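Print this page | E-mail this page

Gripper comparison, hand-held units
Progress report, November

Work this period went into the side-by-side trial of the two finger sets named in the grant plan: the Endo set, with flat pads, and the Stivness set, with textured pads on slotted linkages. Both mount on the same hand-held body and use the same camera position, so recordings from one can be compared directly with recordings from the other.

The target for the period was 3000 usable grasps across both sets. We reached it. Sorting is not finished, and the numbers in the final report may shift once the rejected clips have been checked a second time.

Status by task

Mounting and calibration. Done. The Stivness linkage needed new pins after early wear. The replacements came from Pawlak and have held up so far. Changing from one finger set to the other now takes 2 minutes.

Object list. Done. The list stands at 74 household items, most of them cups, bottles, boxes and soft goods. Glassware was left out on the advice of the safety reviewer.

Home recordings. In progress. Collection in lived-in rooms is slower than on the bench, and we plan to keep doing it. Floor clutter, patterned cloth and changing light all affect the tracking, and the bench work did not show us this.

Controller. Delayed. The Ulelska board drops its trigger signal when the battery runs low. A firmware fix is promised. Until then operators swap batteries at the halfway point of each session.

Findings so far

Large bottles are the hardest group for both sets. The opening is only a little wider than the object, and a small error in approach means one pad touches first and pushes the bottle away. Clear plastic adds a second problem, as the depth estimate tends to pick up the surface behind it. Tipped-over cups are easier than we expected with the textured pads and poor with the flat ones.
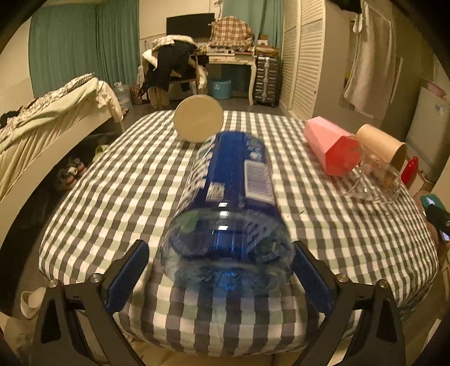
Textured pads open on either side of a large bottle, with cups lying nearby on the checkered cloth.

Next period

We will finish sorting, repeat the large bottle group with a slower approach, and test the new firmware when it arrives. We ask to move the unspent travel money to spare pads and batteries. No change to the end date is requested.

Last updated: November

Related items
Bench trial summary, flat and textured pads
Ulelska controller: known faults
Household object list, current version
Request form for budget changes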